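October 5, 2025
Rupert Ruchti

Picking up where I stopped on the small-college football ratings. I finally got the whole back catalog loaded, all 1,746 games, and the thing ran end to end without falling over. Then I looked at the table and Drorholm was ranked ahead of Storngate, and I just about threw my sandwich. Drorholm! They lost to Tanard at home in September by three touchdowns, and Tanard can't tackle a parked car.

So I went digging. Turns out-of-division wins were being counted twice, once from each school's schedule page, but only when the two pages spelled the opponent differently ("Drorholm" and "Drorholm Col." were living as two separate teams, each with a nice fat win column). I merged the names by hand and wrote the pairs down in the alias file. Please, anyone who adds a school, put it in there first.
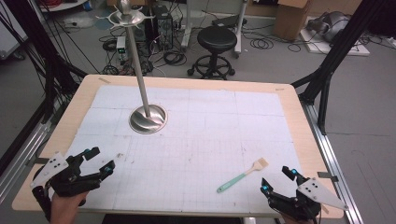
The steel stand and the green brush on the grid mat.

After the merge there were 1,012 games left with a score I trust and a known home side. The rest are mostly neutral site games, or older ones where the box score gives a winner and no points. I left those in for the win-loss part and took them out of the margin part. Ashwin thinks I should drop them completely. We went back and forth on it over lunch and I still say a win is a win, even if whoever kept the book that day couldn't be bothered to write down the score.

Home field is the fun bit. I'd been giving every school the same bump, which is silly if you've ever been to Storngate on a Saturday night. The stands hold almost 3,000 and they sit right on top of the visiting bench – you can hear every single word, including the ones about your mother. Then you go to Tanard, where the loudest thing in the building is the popcorn machine. I tried a separate bump per school and the numbers went wild for anybody with a short home schedule, so now each one gets pulled back toward the league average. Much calmer! Storngate still comes out on top for home advantage and I'm choosing to feel smug about it.
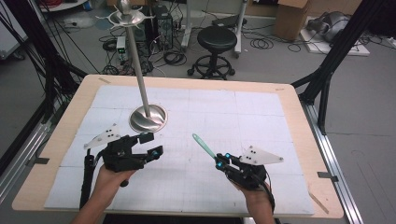 Green spatula in the right-hand gripper, over the mat.

Margins next. A blowout shouldn't keep paying forever, so I capped it at four touchdowns. That knocked Fuchs down a few spots (they run it up on everybody, bless them) and their fans will write in. Let them. Ashwin wants a curve where each extra touchdown is worth a bit less, and he may be right, but the cap took me ten minutes and I can explain it to my brother-in-law.

Reran everything before heading home. Storngate, Fuchs, Tanard, then Drorholm in fourth, and that looks like football to me.

Still to do:
– 89 games have the date in the wrong column, fix before the next run
– ask Ashwin Marar for his copy of the old Fuchs schedules, mine is missing the playoff pages
– overtime: does a one-point win in triple overtime count the same as a regular one? I have it as yes for now
– rename the output file, "final_final_new" has got to go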